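3.2 Where the laundry is done and who decides when

The second group of questions concerned the hours of washing. In the older houses of Gritska the laundry was for a long time a shared matter. Each stairway had one room in the cellar, and the families wrote their names on a sheet by the door. When the flats were renovated, most households bought a machine of their own and the sheets disappeared. We expected that people would then wash whenever they liked. The interviews show a different picture, and the old timetable has left clear traces in the daily habits of the residents.

Of the 30 households which we visited in Gritska and Narkport, 24 had a machine inside the flat. The other households still used the cellar room or carried their washing to a relative. In both districts the respondents spoke of "our day" when they described the weekly wash, even if they lived alone and shared the machine with no other person. One woman in Narkport explained that her day was taken over from her mother, who had received it from the house manager before the respondent was born. She had never thought of changing it.
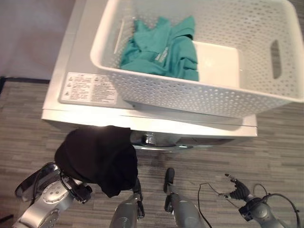
Figure 2. Washing machine with a plastic laundry basket on top.

The noise rules have a similar effect. In the houses managed by Plerkamance, the printed rules forbid the use of washing machines late in the evening, but the respondents gave very different answers when we asked at what time this limit begins. Several of them named an hour that is earlier than the printed one. Luik (in his study of heating habits in the same district) has called this "borrowed strictness", by which he means that tenants follow the rule as they remember it from neighbours and do not consult the paper. Our material supports his observation. It also suggests that the remembered rule is stronger in houses where the neighbours know each other by name.

A further point is the division of work inside the household. In families with school children the person who starts the machine is often not the person who empties it. The starting is planned and belongs to one adult, while the emptying is done by whoever comes home first. Ivars Luik describes the same pattern for the lighting of stoves. In our interviews this was a frequent source of small quarrels, mostly about clothes which stayed too long in the drum. We did not ask about quarrels directly, and the subject was raised by the respondents themselves.

It must be said that the sample is small and that the interviews were made in March, when drying outdoors is hardly possible. Eglītis, the smaller settlement which served for our pilot interviews, has large yards with common drying lines, and there the weather had more weight than any timetable. A second round of visits in the summer would be needed before the two districts can be compared with it. The question of drying is therefore treated separately in section 4.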